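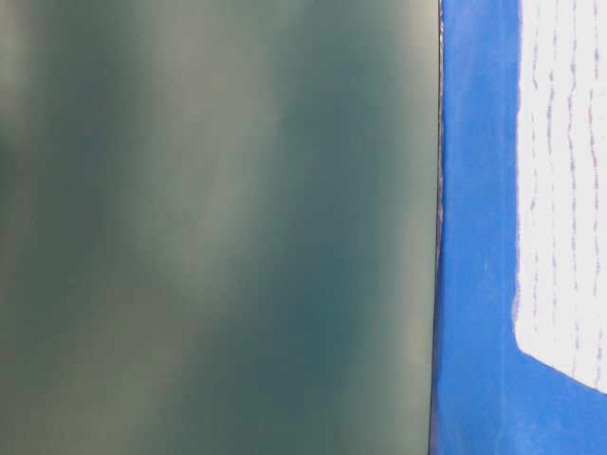

Section 4: Folding and Storing Your Striped Cloths

By now you should have your Ellport folding station put together and your first stack of cloths washed and dried. If you don't, go back to Section 3, because folding a damp cloth on the mat is the quickest way I know to end up with a musty drawer. I've been folding kitchen cloths this way for years, and once your hands know it you can do a whole stack during one phone call.

What you need

The folding mat (mine is the Mandgate, but any flat fabric mat will do)
Your cloths, dry and shaken out
A shallow drawer or a basket
Good light from one side, if you can get it

A quick word about sizes. The measurements in this section are for the Farah kitchen cloth, the one I use most, and mine comes out 40 cm wide after the first few washes. Yours may have shrunk more or less than that. Don't fuss over it – everything goes by halves and thirds anyway, so the steps work on whatever you've got.

4.1 Laying the cloth flat

1. Clear the mat and brush it off with your hand. Crumbs and lint get pressed right into the weave, and you'll be picking them out later (ask me how I know!).

2. Hold the cloth by two corners and give it one good snap. Just one. If you keep snapping it you'll pull the corners out of shape.

3. Let the far edge touch down first, then lower the rest toward you. Line up a stripe with the side of the mat and use it as your ruler. I love striped cloths for this, you can see right away when you've gone crooked.

4. Smooth from the middle outward with the flat of your hand.

Note: If the cloth lands in a heap, don't try to drag it straight. Pick up one edge by a small pinch, lift it clear of the mat, and lay it down again. A pinch right at the edge gives you far more control than a fistful from the middle. 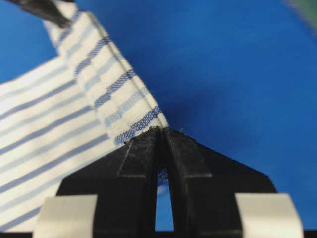

While you've got hold of the edge, take a second to check it for loose threads. A few short ones are nothing to worry about, and I just leave them. Long ones should be snipped close with small scissors.

Caution: Never pull a loose thread. On a woven cloth it can run along the whole edge and pucker the stripe next to it, and you won't get that flat again with any iron.

4.2 The three-part fold

5. Bring the left third over toward the right. Watch the stripes as you go and stop when they run side by side. If they slant, open it back up and start over.

6. Bring the right third over the top of that. You should now have a long, narrow strip.

7. Run the side of your hand down both long edges, lightly. You want a soft crease here, since a hard one will wear through over time.

8. Fold the strip in half from the bottom, then in half again. The finished bundle should stand up by itself for a moment when you let go. If it flops, the first fold was too loose.

Note for thick cloths: The Grallau waffle kind is too bulky for the second half-fold. Stop after the first one and lay it flat in the drawer.
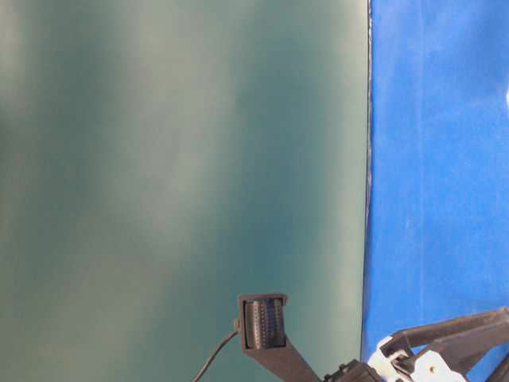 Bautista Zapata wrote in after the last edition to say that he gets on better doing the thirds from top to bottom, because his cloths have stripes running the other way and he'd sooner follow the stripe than fight it. He also starts at a corner when a cloth won't lie down, and works along the edge a little at a time.

I tried his way and I'm happy to pass it on. Follow your stripes, whichever way they go. The one thing I'd keep the same is the order: thirds first, halves after.

4.3 Into the drawer

9. Stand the bundles upright in a row with the folded edge facing up. You can pull one out without messing up its neighbors.

10. Put freshly washed cloths at the back and take from the front, so they all get their fair share of use.

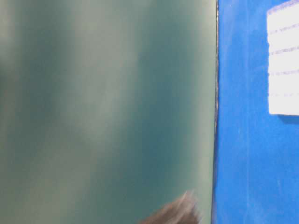
11. Leave a finger's width free at the end of the row. A packed drawer squashes the folds and you'll be doing all this again next week – I speak from experience.

12. Once a month, lift everything out and wipe the drawer with a dry rag. Let it air while you have a coffee.

If a cloth has been stored a long time and the creases have set, hang it overnight in the bathroom before you reach for the iron. For stains, scorch marks and that faint onion smell, go on to Section 5.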